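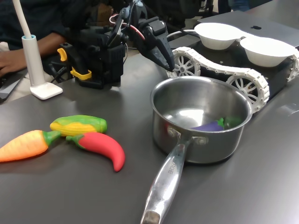 Cullham, 28 de junio de 2020

Sigue el fallo del brazo. Tarea de siempre: coger la verdura de juguete, echarla al cazo, sacarla y dejarla al otro lado. Con la berenjena y el cazo el problema es el mismo que teníamos antes de cambiar el horno de sitio: la pinza baja bien, cierra, y al subir el servo de la muñeca pierde la posición. Unas veces se queda a media altura y otras da un tirón hacia el borde del cazo. El tirón es lo que me preocupa.

Lo que hay en el registro de Kimeo: la muñeca pide posición 510 y el encoder devuelve 109 durante un par de lecturas, luego vuelve a 510 como si nada. El controlador se cree la lectura mala y corrige a fondo. No hay límite de velocidad en esa articulación, lo quitamos en junio para las pruebas rápidas y ahí se quedó. Fallo nuestro.

Primera sospecha, el mazo de cables. Con el brazo recogido no falla. Con el brazo extendido y la muñeca girada, falla casi siempre. He movido el mazo a mano con la alimentación lógica puesta y los motores cortados, y la lectura salta al doblarlo cerca de la articulación. Eso apunta a un hilo partido por dentro o a un crimpado flojo en el conector.

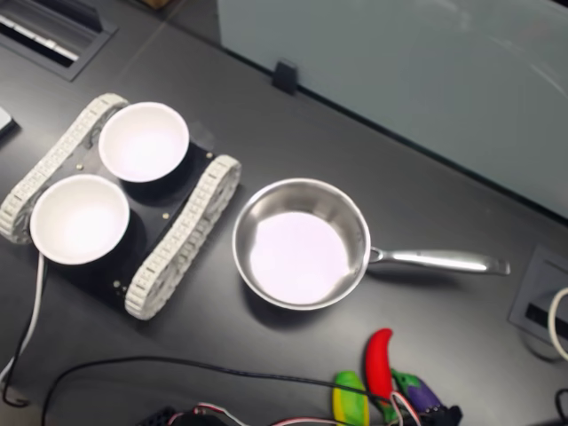 Géza Bíró opina que puede ser la masa, compartida con la base de orugas. Probado con la base apagada y desconectada: salta igual. Descartado, aunque la masa común habrá que separarla de todos modos, porque mete ruido en la línea de datos cuando arrancan las orugas.

Cambios hechos:
Límite de velocidad de la muñeca puesto otra vez, en el fichero de configuración y también en el arranque, para que no dependa de quién lance el programa.
Filtro en la lectura: si entre dos muestras la diferencia pasa de lo que la articulación puede recorrer, se descarta la muestra y el brazo se para. Antes seguía.
Conector de la muñeca rehecho. El viejo tenía un terminal sin entrar del todo.

Después, ciclo de 2.000 movimientos en vacío, sin pieza. Tres paradas por el filtro, todas en los primeros 1.000 y todas con la muñeca girada al máximo. Ningún tirón. O sea que el conector era parte del problema, pero el mazo también está tocado. Pedido uno nuevo a Kerekes, con funda más blanda y un poco más largo.

Hasta que llegue: giro de muñeca limitado por software y nadie mete la mano junto al cazo con los motores alimentados. La seta de Hisdale, al alcance de quien opere, no detrás del portátil.
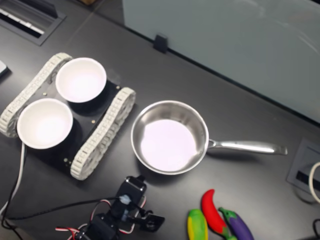 ¿Se puede seguir grabando pruebas con el mazo viejo?

Con el giro limitado y el filtro activo, sí, a velocidad baja y con alguien en la seta. Si el filtro para el brazo dos veces en la misma sesión, se corta la alimentación y se deja apuntado con la posición de la muñeca.

Pendiente: separar masas, revisar el mazo del codo, que pasa por un doblez parecido, y borrar la configuración rápida del repositorio.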